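Home > Heating and Ventilation > Extractor fans

Bathroom extractor runs but hardly pulls any air since January

Bezawit Sisay
Posted 20th August

I have an inline extractor in the loft serving one ceiling grille in the bathroom, fed through 100 mm flexible duct to a wall outlet. The fan is a Tratura, fitted by the previous owner. It spins up normally and the overrun timer works. Until January it would hold a sheet of toilet paper against the grille. It no longer does, and the mirror stays fogged long after a shower. The ceiling grille is a fixed louvre type and grey with dust. Is it worth cleaning first, or does this point to the motor? I would like to rule out the cheap causes before I order a replacement.

2 people are following this

Hagos Degefa
Motor's gone. Mine did the same, replaced it, fine ever since.

3 comments

Gisela Ostermann

A worn motor usually gives some other sign, such as a slow start, a hum or a bearing noise. If yours starts cleanly, check the airflow path before you spend anything.

Switch the fan off at the isolator, not just at the pull cord. Dust on a fixed louvre collects on the back edges of the blades, where you can't see it from the floor. A soft microfibre duster will lift the loose layer from the front. Work along the louvres, then take the grille down and wash it in warm water with a little washing-up liquid. Let it dry completely before it goes back.

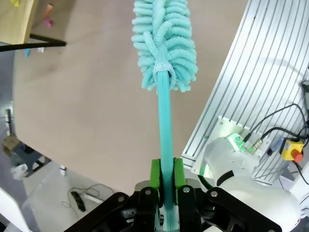

With the grille off, repeat the paper test at the open duct. If the pull is strong there, the grille was the restriction and you can stop. If it is still weak, go into the loft and follow the duct along its full length. Look for three faults: a crushed section under stored boxes, a low loop holding condensate, and a joint that has come off its spigot. A low loop is common with flexible duct and gets worse in cold weather, which would fit your date. Lift it, drain it, and support it so that it falls steadily towards the outside wall.

Last, look at the outlet from outdoors with the fan running. The flaps should lift clear. On the house I had in Lorkthorpe they had been painted shut.

Helpful (178) · Share (2)

Eldana Beyene

Agree with Gisela on the order of checks. One addition: look at the gap under the bathroom door. If you have had new carpet or a new door since the winter, the fan may be short of replacement air. Open the door an inch and try the paper again. If it sticks, the door needs trimming.

I would also replace any long run of flexible duct with rigid if you can reach it. The ribbed wall adds a lot of resistance and holds lint.

5 comments

Tags: extractor fan, low airflow, condensation, ducting

Viewed 2188 times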